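Fiquei a saber em agosto e ainda ando às voltas com o assunto: a Dirlow quer aquecer as casas de Linska com o calor de um pequeno reator modular. Aquecer, sim, e não vender eletricidade para a rede! Vivo a dois passos da antiga central a carvão e confesso que nunca me tinha passado pela cabeça que a água dos meus radiadores pudesse vir de uma coisa destas.

O projeto chama-se Didanach e, segundo a engenheira Ieva Dambrauskienė, que o apresentou na sala da junta (cheia, com gente de pé até à porta), prevê ligar 2592 habitações à rede de calor que já existe. A potência térmica anunciada é de 81 megawatts e as condutas novas somam 22 quilómetros, quase todas debaixo de estradas municipais – preparem-se para as obras.

Gostei de ouvir Gediminas Navickas, da empresa que gere a rede atual, admitir que as caldeiras a gás vão ter de ficar de reserva para os dias mais frios. Já Ilze Jaunzems, que mora na minha rua, perguntou três vezes quem paga o desmantelamento no fim e saiu de lá com a promessa de uma resposta por escrito. Eu também a quero ler!

Falta ainda a licença do local, e há duas hipóteses em cima da mesa: o terreno da central ou uma parcela em Zariņš, mais afastada e mais cara de ligar. A consulta pública abre às nove da manhã no balcão da junta, logo que o estudo ambiental seja entregue, e eu conto lá ir resmungar um bocadinho por causa do trânsito.
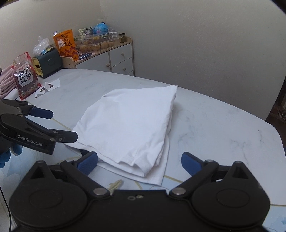
O reator de Linska vai produzir eletricidade para a rede?
O projeto Didanach prevê apenas calor para a rede urbana, com as caldeiras a gás de reserva.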